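Teleop demos for turning a valve – how many, and how slow should I go?

Posted in Manipulation & Teaching, 02/05/2020

Ekwueme_bench
I'm teaching an arm to turn a small handwheel valve by driving it myself with a 6-axis mouse, first in simulation and later on our real test stand in Manelport. I've recorded 180 demos so far and I'm having a blast, but the trained policy gets close to the wheel and then dithers. It closes too early and the fingers clip the rim. Do I just need more demos, or am I driving badly? I tend to rush the approach and then make lots of tiny fixes at the end.

3 replies

Drerley
Fun task! I'd look at your driving before you record anything else. All those tiny fixes go into the data, and the policy learns to wiggle right where you wiggled. What worked for me on a valve rig:

Line up well back from the wheel, with the fingers open, and only then move in.
Go straight in along the finger direction, no steering on the way.
Stop for a beat, close, and turn in one smooth motion.
Throw out any demo where you touched the rim by accident.

I went from 1000 messy demos to a much smaller clean set and the difference was huge – I was grinning all afternoon. Also vary the start pose on purpose. If you always start from the same spot, it has no clue what to do when it drifts.

holteck_fan
more data. we did 3000 and it was fine

valvehead2
Agree with Drerley, and I'd add one thing: check your wrist camera view while you drive. I used to steer from the nice outside view, where I could see everything, and then wondered why the policy couldn't tell how far away the wheel was. 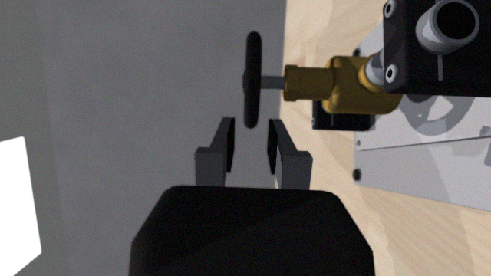

When the wheel is edge-on to the camera it's just a narrow dark oval, so depth is really hard to judge, even for me. Try driving a whole session from the wrist view only. You'll be terrible for the first 2 tries and then it clicks! If you still can't judge the distance, add a second camera off to the side and feed both to the policy. And log the gripper opening along with the arm pose – I forgot that once and had to redo the lot.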